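Budgeting for a hand-held gripper station
Clillside equipment notes. Last revised 29 May 2021

These notes cover the purchase of a tabletop station where operators demonstrate small-parts tasks with hand-held grippers, ahead of any spending on a robot arm. They assume a room, power and a network connection are already available. Prices are in dollars, before GST.

Step 1. Write the task down first

List the parts to be handled and what has to be done with them. For fasteners, record the bore of every washer and ring, the diameter and length of every bolt or peg, and whether each part starts flat or upright. The smallest part sets the fingertip requirement and the largest sets the jaw opening. Send both dimensions with the request for quotation. Suppliers who aren't given them will quote their standard fingers, and the substitution tends to surface at delivery.

Decide also whether one operator or two will work at the table. Two grippers in use at once double the cable runs and the charging or supply points, and they increase the storage rate, but they don't double the furniture.

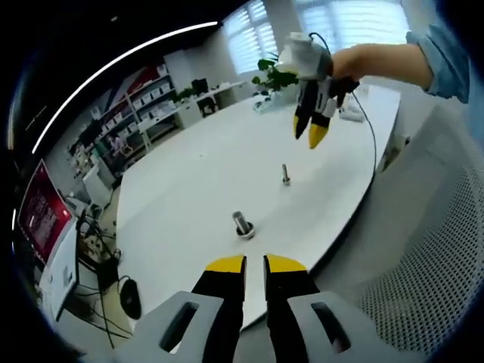 Should the second gripper be bought at the same time as the first?
Buy the pair together if the budget allows it. Grippers from one production batch share the same finger geometry and camera mount, and a later unit may come with a revised housing that needs its own calibration file. If only one can be funded this year, ask for a written price hold on the second.

Step 2. Separate durable items from wearing items

Durable items are the gripper bodies, cameras, the recording computer, the table and the chairs. Wearing items are fingertip pads, cables, connectors and the parts being handled. Put them on separate lines, as most finance systems treat them differently and the second group recurs.

Our consumables line for the first year at the Sullholm site came to $727. Fingertip pads were the largest share, followed by cables. Fasteners were cheap enough that we ordered 200 washers in a single bag and stopped tracking them individually. Check a handful with calipers on arrival. Punched washers vary in thickness and often carry a burr on one face, which affects how they sit in the fingers.

Step 3. Specify the table

The work surface is usually the last thing quoted and the first thing complained about. Items to put in the specification:

Colour: plain and light, with enough contrast against steel parts. Gloss finishes reflect windows and ceiling fittings. If the existing table is glossy, allow for a roll of matte paper or a sheet of board before replacing it.
Shape: a round top lets people approach from any side. A rectangular top is easier to measure fixtures from.
Height: to suit seated work, with the forearm level when the gripper is over the middle of the table.
Stability: load the edge by hand and watch the centre. Any visible rocking will be in every recording.

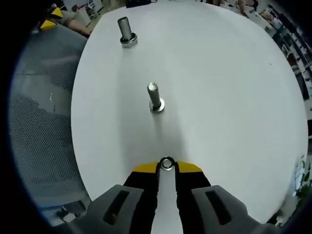 Blinds belong on the same line as the table. Daylight moving across a pale surface changes the exposure through a session, and polished metal makes the effect worse. We priced blinds and a diffused overhead light together and had them fitted in one visit.

Step 4. Allow for lead time

Karagiannis quoted 14 weeks for gripper bodies and delivered to that date. Pads, ordered from Semness, were held in stock. Cameras fell between the two. Place the long-lead order first, then schedule furniture and electrical work to finish a fortnight before it lands. Orders placed in December should have the supplier's shutdown added to the quoted period – ask for the dates, as they are seldom printed on the quote.

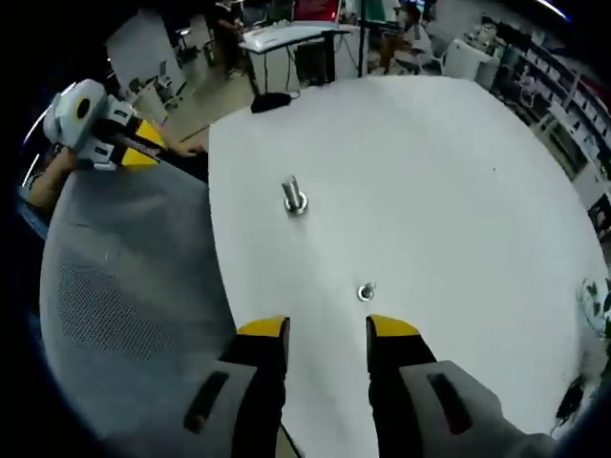
One reader wrote in to say that the lead time in Step 4 understates the real wait, as their purchasing office would not release a second order until the first had been receipted, and that anyone in the same position should put bodies, pads and cables on a single purchase order even if the unit price is slightly worse. We agree where the rule applies. Check it before asking for quotes.

Step 5. Size the storage

Wide-angle video from each gripper is the main load. Record one hour on the intended settings, measure the file, and multiply by planned hours and by the number of grippers. Add the same amount again for a backup copy. We budgeted for 18 months of retention and bought drives in two lots.

Step 6. Cables and the things around them

Tethered grippers need a cable long enough to reach the far side of the table without pulling on the wrist. Budget one spare per gripper at purchase. Strain relief clips, a power board with a switch and a parts tray with a lip should be listed by name, or they'll be bought at retail on somebody's own card.

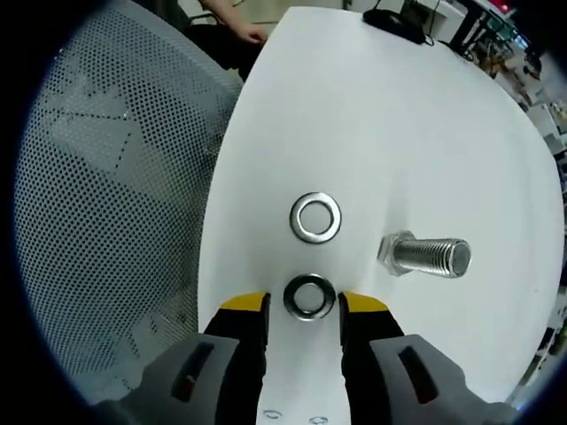 Labels are worth adding to that list. Mark both ends of every cable and the underside of every gripper, and enter the same codes in the asset register on the day of delivery.

Step 7. Hold a contingency

Keep a separate contingency line and don't merge it with consumables. Ours went on a replacement camera lens and an extra set of fingers cut for a larger bolt. Any balance left at the end of the financial year can go to pads, provided the supplier gives a shelf life for the material and the stock will be used within it.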